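## Do we really need the bottled water?

Every February the same note goes around asking whether people would like bottled water put out for the monthly talks, and every February the answer comes back yes. I said I'd look into it this year before we signed up again with Kindarow, mostly so I could stop grumbling about it at the back of the hall.

Their new flyer is a handsome thing. It says the water is "living", that it is "naturally balanced", and that people who drink it feel more alert by mid-afternoon. I've sat through plenty of our afternoons and can't say I noticed. Water does help if you're thirsty, and the tap in the kitchen has been managing that since the building went up.

So I went through the receipts, which Rostam Ebrahimi was good enough to dig out of the filing cabinet. Last year we paid for 771 bottles. The bill, with delivery and a "handling" charge that I've asked about twice, came to $2,691. That works out to about $3.50 a bottle. I checked it on paper and then on the calculator, because I thought I'd slipped a decimal.

Rostam doesn't agree with me on all of this, and I promised to put his side fairly. He says speakers expect a sealed bottle, that the kitchen is locked on the nights when Shojaei has the hall before us, and that jugs get knocked over. The kitchen point is a good one. We could ask for a key. As for the jugs, I remember one spill in all my years here, and it was mine. 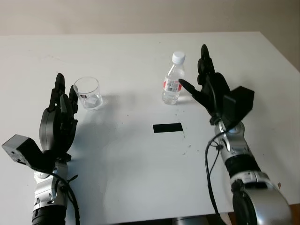

My own quarrel is with the leftovers. After any talk you'll find water standing on the tables that somebody opened, sipped and forgot, and it all goes down the sink because you can't very well hand it to the next person. Even a bottle that's still mostly full, with its white cap on and an empty plastic cup beside it, gets tipped out if we aren't sure whose it was. I stayed behind after the spring talk on hedge laying and poured out 19 of them. Then the empties sat in the back hallway until someone had room in the car to take them to the depot.

The cups are a smaller matter, but I'll raise them while I'm at it. We buy the clear throwaway kind in sleeves of 30. The box says "recyclable where facilities exist". I rang the depot and was told ours doesn't take them, so they've been going in the garbage the whole time. There are two shelves of perfectly good glasses in the kitchen cupboard. Yes, someone would have to wash them. I'll put my name down for the first two talks and we can see who else turns up with a tea towel.

I also looked at the filter jug that Rurau is selling, since a few members mentioned it. The leaflet promises "up to" a great many things. "Up to" is doing a lot of work there — a jug that took out nothing at all would still fit the wording. The replacement filters aren't cheap either, and I couldn't find anybody who could tell me what was wrong with our tap water in the first place. If someone has a test result showing a problem, bring it along and I'll change my tune. Until then I'd leave the jug in the shop.

Kasavden has offered us a lower price on the same sort of bottle if we commit for two years. I'd be wary. The first page has the price, and the fourth page says it may be "adjusted to reflect market conditions", which could mean anything. We've been caught by that sort of line before, with the photocopier.

What I'd like to try is plain enough. Three talks with tap water in jugs and proper glasses, plus a few sealed bottles kept in the cupboard for the speaker or for anyone who'd prefer one. If it's a nuisance, we go back to the old way and I'll keep quiet until next winter.

Kindarow wants an answer before the end of the month. If you have a view, leave a note in the box by the coat hooks or catch me at the next talk. And if you have any spare jugs at home with decent lids, Rostam would feel better about the whole business.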